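Startup job ads that ask about your Instagram habits -- worth applying?

**kelpie_77**
So I've been job hunting since March and I keep hitting the same kind of ad. No salary, no hours, just "do you live on your phone? Come be our social media person!" The latest is a mob called Derside. Small team, some sort of booking app, and they want a "community wizard". They've asked me for a trial task before the interview: 2 weeks' worth of posts, with captions, in their tone of voice. Unpaid. I've run accounts for a café and a swim school so I'm not green, but I've never worked at a startup. Do I do it or run?

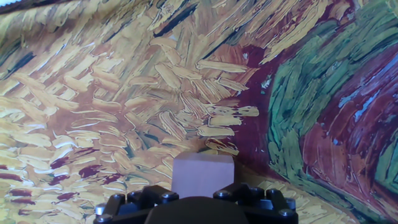
**tramstop_dede**
Run. Or at least walk briskly. Two weeks of posts is a campaign, and they'll have it whether they hire you or not. I did one of these for Ollside and never heard back, then saw my caption on their page a month later with one word changed. Ask for a paid trial day. If they go quiet you've got your answer.

-- Dede Yakubu

**prirach_fan**
Bit harsh. I got my job at Prirach through an unpaid task and it was the best thing I ever did, I'd been stuck in retail for years and nobody was reading my CV. Startups can't go off your degree, they want to see if you can write a sentence. I spent an arvo on mine and that was that.
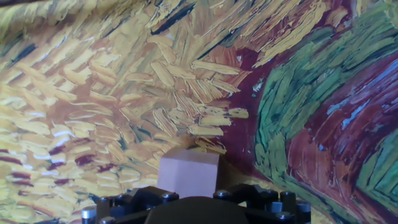 **kelpie_77**
Did they tell you how long to spend on it though? Derside's email just says "have fun with it!" which is a bit of a worry. And what was the pay like once you were in, if you don't mind me asking?

**prirach_fan**
They said an afternoon, yeah. Pay was ordinary to begin with, then decent after probation. I did get equity, which my dad reckons is worth a sausage roll. We'll see!

**LMerrick**
I've been on the other side of this at Lukumay, where I hired for marketing until last year. We had 200 applications for one junior role and you do need some way to sort them. But we paid for the task, and we capped it at three posts for a made-up brand so there was no question of us pinching anything. If they want real content for their real account, that's work and you should invoice for it.

Also look up how long their last social person stayed. If the answer is 7 weeks, ask why, and ask who approves the posts. I've seen founders rewrite every caption at eleven at night and then wonder why the poor kid left.

Lorraine Merrick

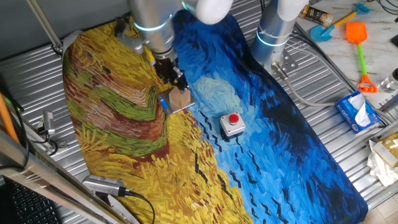 **tramstop_dede**
What Lorraine said. Prirach_fan I'm glad it worked out for you, but you're the one who got the job. Everybody who didn't get it also gave up their arvo.

**prirach_fan**
Fair enough, but nobody pays you to write a cover letter either. Where's the line?

**LMerrick**
For me it's whether they could use it. They can't post your cover letter.

**kelpie_77**
Okay, update. I wrote back and offered three sample posts plus a link to the swim school account, which had 2817 followers when I handed it over (up from basically the owner's cousins). I was polite about it -- said I'd be happy to do the longer task as a paid trial. Sent it before lunch and then kept refreshing my inbox like a goose.

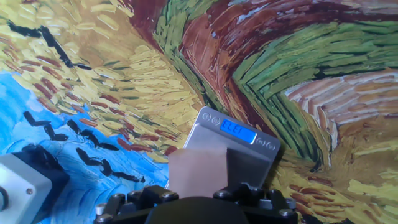 They came back just after four and said three posts would be fine, and could I come in for a chat. Still no salary mentioned, so I've asked for the range before I go anywhere. Would you say a number first if they push, or make them go first? I'm hopeless at that bit and last time I undersold myself badly.

**tramstop_dede**
Make them go first. And get the hours in writing, "flexible" usually means you're answering comments from the couch at ten o'clock.

**prirach_fan**
I'd give a range and pitch it a bit high. Good luck, let us know how the chat goes!

Recent threads
Equity instead of super top-up, is that a thing?
Probation extended twice, do I start looking?
How many references is too many
Career change at 40, what did you do first?
Recruiter wants my current payslip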